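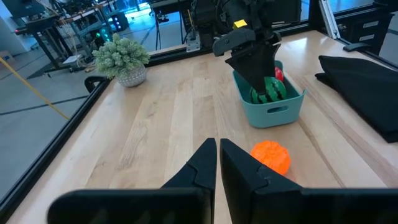
Soomro Play Produce and the Pleslow Tub: Worth Buying Together?

Posted by Laiba Bukhari, Tuesday, June 9, 2009

I've been promising a write-up of the Soomro play produce ever since I mentioned it in the January toy post, and a bunch of you have emailed to ask whether it's any good, so here we go. I'm going to throw in the Pleslow tub as well (the teal one) because the two live together now and I can't really talk about one without the other.

Quick background. I wanted pretend fruits and vegetables for sorting games. Put the red one in, take the green one out, who can find something with stripes, that sort of thing. I didn't want a whole toy kitchen and I really didn't want one of those giant bags where you get a hundred pieces and most of them are tiny flat peas. I wanted a handful of chunky round things that sit well in a hand and look like what they're supposed to be. Also somewhere to put them!

The produce

Let me start with my favorite, the watermelon. It's small and round and green with dark jagged stripes, and I love it. Yes, it's way too little to be a watermelon. It's about the same story with all play food, the grape ends up as big as the cabbage and everybody just goes along with it. But the stripes do so much work. Toss it in with a bunch of other stuff and a three-year-old will point right at it and yell the name, and that's basically all I ask of a toy watermelon.

The orange one has a lobed, bumpy look and I file it under pumpkin. Samina Chaudhry, who I swap toys with constantly, files it under tangerine and will not be moved. We've had this out more than once. Whatever you call it, the color is terrific, a really bright orange that you can spot from the other side of the room, and the surface has some texture to it so it's more interesting to hold than a plain ball.

Then there's the red one. Apple, I guess? Maybe tomato? It's shiny and round and that's about all I can tell you. I use it as an apple when we do fruit and a tomato when we do vegetables (I know, I know, a tomato is a fruit, please don't write in). The shine is nice but it does pick up fingerprints like crazy, and it's the one I end up wiping the most. I'd have liked a little more going on with it. Next to the watermelon it looks kind of unfinished.

One gripe about the whole set: round things roll. I realize that's not exactly a design flaw, but a flat spot on the bottom would have been so easy to add. The orange one behaves the best for me because of the lobes. The red one is the escape artist and I have fished it out from behind the couch more times than I'd like to admit.

The tub

So, the Pleslow. It's teal plastic with rounded corners, sides that taper down toward the bottom, and a rim that flares out a bit. There's an oblong hole in the side for a handle, and that hole is what sold me. Little kids can hook their fingers through it and drag the tub across the table to wherever they're sitting. I've had other tubs with a plain lip and they always end up being tipped over by somebody trying to pull them closer.

It's on the shallow side, and I go back and forth on whether I like that. For storage it's not great. I can't pile much in before things start to peek over the top, and if you're hoping to clear an entire playroom into it you'll be disappointed. For games, though, it's just right. You can see everything that's inside without leaning over it, and little arms can get in and out without knocking anything.
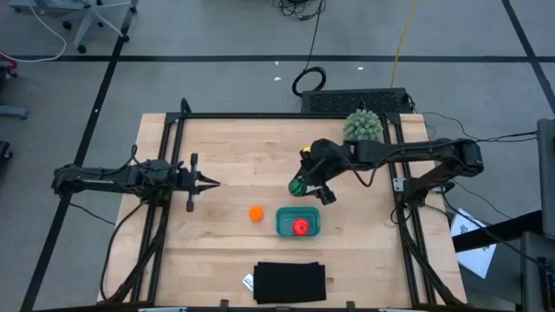

Color matters more than I expected too. I nearly ordered the green one, and I'm so glad I didn't, because the watermelon would have vanished into it. Against teal the red and the orange both jump out, and even the green with the stripes reads fine. If you're buying a tub specifically for sorting by color, think about that before you click. The website has a beige as well, but it looked to me like a thing you'd soak dentures in.

Cleaning is easy. I wipe it with a soapy cloth and let it dry upside down. The corners being rounded really helps, no crumbs wedged in there. I haven't tried it in the dishwasher and the label doesn't say one way or the other, so if anyone has been brave, let me know in the comments.

How they are on a wood table

Somebody asked about scratches. I use mine on a light butcher-block top, the Bendero, which I saved up for (289 dollars, ouch) and am therefore extremely fussy about. The tub slides on it without leaving marks as far as I can see, and I go looking for them. It does make a scrapey noise when it's dragged, so if that kind of sound bothers you, put a cloth or a placemat under it. The bright colors look so pretty on pale wood, by the way. That's no reason to buy a toy but I did notice.

What I'd put with it

A green cactus plush with nubby spikes all over is a great extra if you come across one. It's round like the rest, so it can join the sorting game, and then you get to ask whether a cactus belongs with the fruit. We've had some very serious conversations about that. It's also the piece that gets carried off to bed, so don't count on having it back by morning.

I'd skip the Fletero play vegetables, which I bought first and gave away. The colors were muddy and the carrot looked like a thumb. Samina still has hers and says they're fine in a bathtub, but she's a much nicer person than I am.

Buying notes

The Soomro set was harder to find than it should be. The store nearest me had never heard of it, and the online order said up to 3 weeks, though mine came sooner. The Pleslow tub you can get pretty much anywhere that carries storage stuff. Mine had a sticker on the bottom that took forever to peel off, so have some cooking oil handy. Rub it in, leave it a while, and the gummy part comes right up.

Would I buy them again? The tub, yes, and I already have a second one on my list for crayons. The produce, yes, mostly for the watermelon. If they ever sell it by itself I'll take two. And if Soomro is reading, please give the red one a stem or a leaf or something so Samina and I can quit arguing about that one too.

Next up is the wooden bead maze, if it ever gets here.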